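Ticket 285 – Korkudura district flood sitreps not updating
Opened by: Faraji Nyamweya, duty desk
Priority: high
Status: open, watching
3 comments · 2 shares

06:40
Morning sitrep went out with yesterdays totals. Header says new, numbers are old. Rain gauge page is fine, road closures fine. Only the casualty and displaced tables are stuck. Two district offices have already called asking which figure to use. Told them to go by the radio log until further notice.

06:55
Checked the intake folder. 116 field forms came in overnight, all there, all readable. So the upazone offices did their part. Durnisix (the form collector) shows them as received. Dashboard shows none of them. Something between the two.

07:10
Restarted the Durnisix sync. No change. Restarted again with cache cleared – no change. Log says "batch accepted" and then nothing, no error, no count.

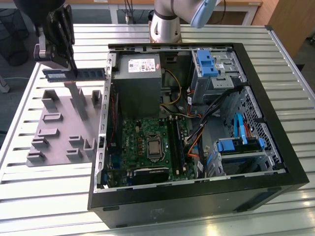
07:35
Tried pushing one form by hand, the one from Yimyam. Went through in seconds and the displaced total moved. So the table can update. It's the batch that hangs, not the single forms.

07:50
Split the batch in half. First half went in. Second half hung. Split that again. Down to 16 forms that won't go. All 16 from the same valley, all sent after midnight.

Note for whoever picks this up: do NOT resend the first half. It will double the missing persons count. We did that in February and it took all day to walk back.

08:15
Opened the 16 side by side with a good one. Same template, same version number. Differnce is the location field. Good forms have the ward code. Bad ones have the ward name typed in, plus a slash and a second ward. Looks like the team there was covering two wards after the bridge went and put both on one form. Makes sense on the ground, but the importer wants one code.

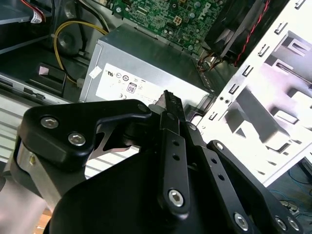

08:30
Called the valley office. Line bad, got through on the Radico set. They confirm – one team, two wards, nobody free to do separate forms. Asked if they can split the households by ward. They can for most. For the shelter at the school they can't, people from both sides of the river are in there together.

08:50
Workaround: entering the 16 by hand. Shelter goes under the ward where the school is, with a comment in the remarks box. Not pretty but the total is right. Second person to check every entry against the original before it's saved pls.

09:40
All 16 in. Cross-checked against the radio log. Dead and missing match. Injured was off by 2, traced to a clinic form that was counted by radio but filed under the neighboring district. Left it where it is, told both districts in writing.

09:55
Corrected sitrep sent, marked CORRECTED in the subject line. Old one pulled from the public page. Press desk told.

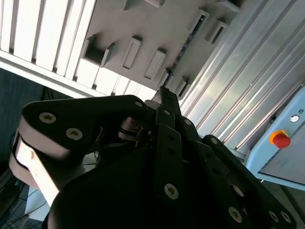 10:20
Still to do:
- importer should reject a bad ward field out loud instead of sitting there. Raised with Durnisix support, waiting on them
- allow two ward codes on a form, or a "shared shelter" tick box
- one line in the field guide re: ward code not name
- alert if forms received and forms posted don't match by 06:00

11:05
Durnisix support replied. They see the hang on their side too. Say the batch stops at the first slash and waits for a code that never comes. Fix going to test first, no time given. Until then run batches small and check the count after each one.

11:30
Midday forms coming in now. First batch clean. Leaving this open till the evening sitrep is out. Night shift – read the 07:50 note before touching anything.

– F. Nyamweya

Comments (3) · Share (2)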